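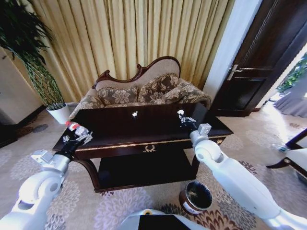

Baudry furniture works: report on the spring open day

2018-04-09

The Baudry works opens to the public twice a year, once in spring and once in August. I went to the spring one. The factory is on the river side of Amgate, a short walk from the bus station, and the old name of the sawmill, Lokivov, is still painted on the chimney. Entry was free but you had to put your name on a list at the gate and wear closed shoes. Two people ahead of me in line had sandals on and were lent rubber boots.

We went in as groups. Mine was the second of the morning and had a mix of retired couples, a few students from the design college, and one family with a baby in a sling. The guide was a former finisher who had moved to the sales office after hurting his wrist. He spoke loudly enough that the people at the back could hear over the extractor fans, and he repeated questions before answering them, which I wish more guides would do.

The tour starts in the timber yard. Boards are stacked with thin strips between them so air can get through, and the end of each stack is marked in chalk with the date it came in. Most of the stock is beech and walnut. Beech is used for frames and for anything that will be stained dark, and the walnut is kept for tops and drawer fronts. Boards stay outside under a roof for a season and then go into the kiln. There are 5 kilns, but only two were running. We were allowed to put a hand on the door of one.

Next is the machine hall. This was the noisiest part, and ear plugs were handed out from a bucket. Curved legs are cut on a bandsaw from a paper-thin plywood pattern, then shaped on a copying lathe, then finished by hand with a spokeshave. The guide said a good worker can clean up a set of legs before the first break. We watched one leg being done from start to finish. I was surprised at how much is still left to do after the machine has had its turn. The back of the knee, where the leg bends out, is nearly all handwork.

The works has 163 employees, down from a much larger number when it made school desks for the whole region. The desks ended when the contract went elsewhere, and the company went back to living room furniture: coffee tables, consoles, sideboards, glass cabinets. A large part of it goes abroad. The classic line with the gold trim sells best, and the plainer line introduced a while back sells mostly to hotels.

Staining and polishing is upstairs, behind a double door to keep the dust out. We could only look through the window. Pieces get several coats with sanding between them, and the darkest gloss finish takes 9 days from first coat to wrapping. Someone asked if the smell bothered the workers. The guide said the new ventilation had made a big difference and that he used to go home with a headache in the winter months.

The metal ornaments are not made on site. They come from Zaveck, a small foundry in the next valley, and are fitted at the end. There was a tray of rejects on a bench and we were told we could each take one. I took a little leaf with a bent stem. The drill jig for fitting them is a block of scrap beech with a hole in it, and the guide said it was older than he was.

After that we were let loose in the furnished rooms, where the finished pieces are set out as they would be in a house. The dark pieces look heavier in the catalog than they do on a carpet, and the gold is thinner than I had expected.

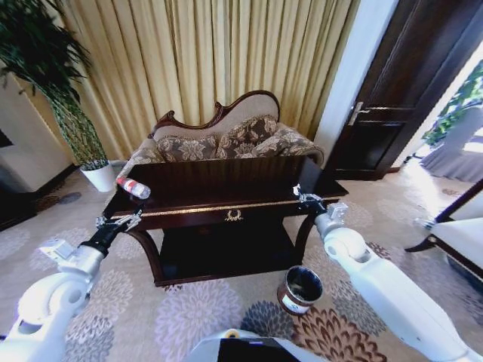

Dark reddish-brown console table with curved legs, a lower shelf and a gold emblem at the center.

Prices were on cards. I won't list them all, but a small side table was within reach and a full sideboard was not. Seconds are sold from a shed near the exit, mostly chairs with a mismatched grain or a drawer that sticks. I saw a decent bookcase go to a couple who then had to work out how to get it into a hatchback.

Lunch was in the staff canteen: bean soup, bread, and a choice of two cakes. It cost 8 a head including coffee. The tables there are old school desks with the lids screwed down, and some still have initials cut into them.

A few practical notes for anyone thinking of going. The parking lot fills up early and the street outside has a resident permit scheme. The stairs to the upper floor are steep, and the elevator is for freight only. Photos are fine everywhere except the machine hall. The tour runs close to two hours, and there is nowhere to sit until the furnished rooms. The toilets are by the gate, so go before you start.

The August open day will also include the veneer store, which was closed this time for roof repairs. Names are taken at the gate on the day, same as in spring.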